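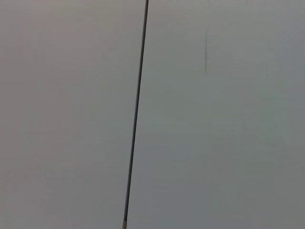
Checking the wrist camera after a mount swap
Haris Vukadinović, Vistwood cell notes

This procedure applies to the Ternine cell with the Bianchini wrist bracket. Run it every time the camera has been off the bracket, and again in February with the yearly service.

Before you start
Put the controller in manual mode and cap the speed at 10 percent. Wipe the lens with a dry cloth. Check that the cable has slack at full wrist rotation.

Step 1. Tighten the 4 bracket screws in a cross pattern. Don't use threadlock until the check has passed.

Step 2. Open the live view in Skonetti and turn off auto exposure. Jog the wrist until a single straight dark line against plain gray runs from the top of the view to the bottom. A slight lean is fine at this stage.
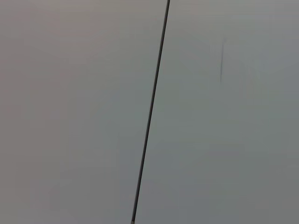 Step 3. Save a still, jog the wrist a small amount, and save another. The line should stay straight in both. If it bows, reseat the lens and go back to step 1.

Step 4. Look for faint marks away from the line. Rotate the wrist and watch them. A mark that keeps its place in the view is on the lens or the sensor. A mark that moves with the line is on the surface and can be ignored.

Step 5. Log 1000 frames at rest. More than 2 dropped frames means a bad connector. Replace the cable and repeat the log.

Apply threadlock and restore the speed limit.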